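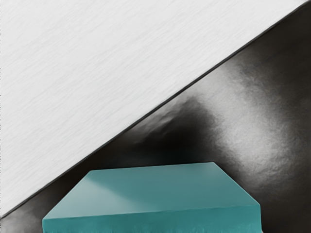

Jivus wird von Lendix als fertiges Paket für Greifaufgaben verkauft: simulierte Episoden, ein Satz Trainingsskripte und ein Auswertungswerkzeug. Diese Karte beschreibt die Teilmenge, die wir damit erzeugt und geprüft haben, und sie fällt weniger freundlich aus als das Datenblatt. Dort steht, der Nahbereich sei »durchgehend einsehbar«. Wenn der Greiferfinger die ganze linke obere Hälfte einnimmt und vom türkisen Block unten nur ein Teil ins Bild ragt, ist das eine sehr großzügige Auslegung. Wer ein Modell allein auf die Nahansicht stützen will, sollte vorher ein paar Episoden von Hand durchsehen.

Inhalt

851 Episoden, verteilt auf 19 Aufgaben. Jede Episode enthält Nahansicht, Außenansicht, Gelenkwinkel, Greiferöffnung und eine kurze Anweisung in Textform. Die Anweisungen liegen auf Englisch und Deutsch vor. Die deutsche Fassung kommt aus einer automatischen Übersetzung des Herstellers und liest sich auch so; »Block absetzen« und »Block fallen lassen« werden in mehreren Aufgaben durcheinandergeworfen. Wir haben nichts korrigiert, damit die Dateien mit der Auslieferung vergleichbar bleiben.

Erfolgskennzeichnung

Das Feld erfolg stammt vom Auswertungswerkzeug. Beim Nachsehen haben wir 132 Episoden gefunden, die als gelungen geführt werden und es nach unserem Maßstab nicht sind. Meist wird der Block über dem Ziel gehalten, aber nie losgelassen. Lendix nennt das »Zielzustand erreicht«. Unsere eigene Bewertung steht in erfolg_geprueft, und nur dieses Feld sollte man für Vergleiche verwenden. Durchgesehen hat die Episoden Perihan Avcı, allein, ohne zweite Meinung. Auch unsere Spalte verdient also eine gewisse Vorsicht.

Darstellung

Die Oberflächen sind hübsch gerendert, und genau damit wirbt der Hersteller. Ob die Spiegelungen auf dunklen Flächen einem Modell beim Übergang auf echte Hardware helfen, hat er nicht gezeigt; der Verweis im Handbuch führt auf eine Produktseite. Die Kontaktphysik ist ein anderes Thema. Bei flachen Greifhöhen rutschen Teile gelegentlich zwischen den Fingern nach oben — besonders in den Aufgaben mit der Vorsilbe fendska_, die aus einer älteren Version übernommen wurden. 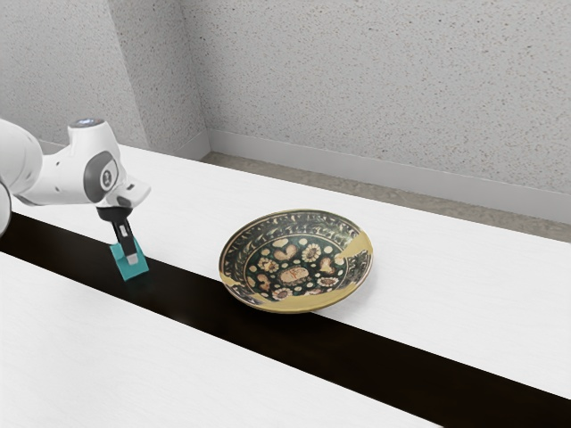 Kann man mit Jivus eigene Gegenstände in eine Aufgabe einfügen?
Das geht, aber nur über den Importeur der Vollversion, und Masse und Reibung müssen danach von Hand eingetragen werden. Ohne diese Angaben setzt das Programm Standardwerte ein und gibt keine Warnung aus.

Aufteilung

Training, Validierung und Test sind nach Startposition getrennt, so wie vom Hersteller vorgegeben. Die Testepisoden unterscheiden sich dadurch kaum von denen im Training. Unter splits/arriaga liegt eine strengere Aufteilung mit 80 Testepisoden, in der ganze Aufgaben zurückgehalten werden. Die Zahlen fallen dort deutlich schlechter aus, und wir halten sie für die brauchbareren.

Nicht geeignet für

Aussagen über echte Greifkräfte. Sicherheitsnachweise jeder Art. Vergleiche mit Zahlen aus dem Prospekt, solange Lendix nicht angibt, mit welcher Version sie entstanden sind.

Offene Punkte

Zeitstempel der Außenansicht laufen in langen Episoden der Nahansicht hinterher. Gemeldet im Dezember, bisher ohne Antwort.
Das Feld greiferoeffnung ist je nach Aufgabe in Millimetern oder normiert gespeichert, siehe einheiten.txt.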